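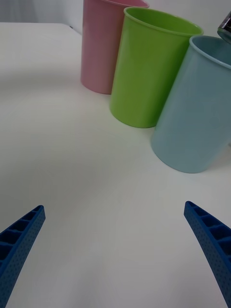
The Dumpling That Crossed Three Borders

I grew up thinking my grandmother had invented the plum dumpling. She made it every summer in a kitchen the size of a closet, and since I never saw one anywhere else in Ohio, I figured the patent was hers. Then I went to Romton, a town most people only pass through on the way to somewhere prettier, and counted five places selling them on one street. Five! Every single one claimed to be the original.

So I did what any reasonable person with a return ticket and a loose waistband would do. I stayed for two weeks and ate dumplings.

My first stop was Jelínek, a bakery with a line out the door at seven in the morning. They use a potato dough, boil it gently, and roll the whole thing in toasted breadcrumbs with sugar and cinnamon. The pit comes out of the plum and a sugar cube goes in. When you cut it open the juice runs pink all over the plate, and I may have made a small noise. The lady at the next table was on her fourth and didn't look up.

A few doors down, at Manness, they think potato dough is for people with no patience. Theirs is made with fresh curd cheese, much lighter, a little sour, and served with melted butter and poppy seeds. I liked it more than I wanted to (sorry, Grandma).

The same plum, three accents

People here have been swapping recipes with the neighbors for as long as there have been neighbors. Brides moved over the hills with a rolling pin and a sack of flour, cooks went off to work in big city houses and came home with new ideas, and soldiers married where they were stationed. The dumpling kept changing its name and its coat. Some families put in a walnut, others a splash of plum brandy. I even met an apricot faction, and they are loud.

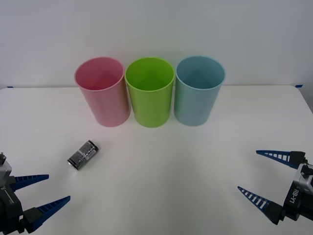
Pink, green and blue cups lined up on a white table.

The person who sorted me out was Edeltraud Wieser, who runs a little cooking school called Skustico out of her late aunt's house. She has been collecting handwritten recipe books from the region and now owns 1,312 of them, stacked up the stairs so you have to climb sideways. She showed me one where the dumpling recipe had been crossed out and rewritten by four different hands. The last one had just added "more butter."

"Everybody wants to know who was first," she told me, up to her elbows in dough. "I want to know who was hungry."

She let me copy down her own version, and I've made it three times since I got home. You need 400 grams of floury potatoes, boiled in their skins the day before and riced cold, plus roughly 200 grams of flour, an egg, a spoonful of semolina and a good pinch of salt. Work it fast, or it turns to glue. Wrap each plum tightly, simmer until they float, then give them a couple of minutes more. Brown the crumbs in far more butter than feels decent.

Fresh plums are best, but Edeltraud freezes hers whole in late summer and makes a batch every February, when the snow is up to the windowsill and everyone is sick of cabbage. Wrap them straight from the freezer and leave them to simmer a bit longer.

My first attempt fell apart in the pot and we ate it with spoons. The second held together, and my mother had three helpings and asked if there was any more butter.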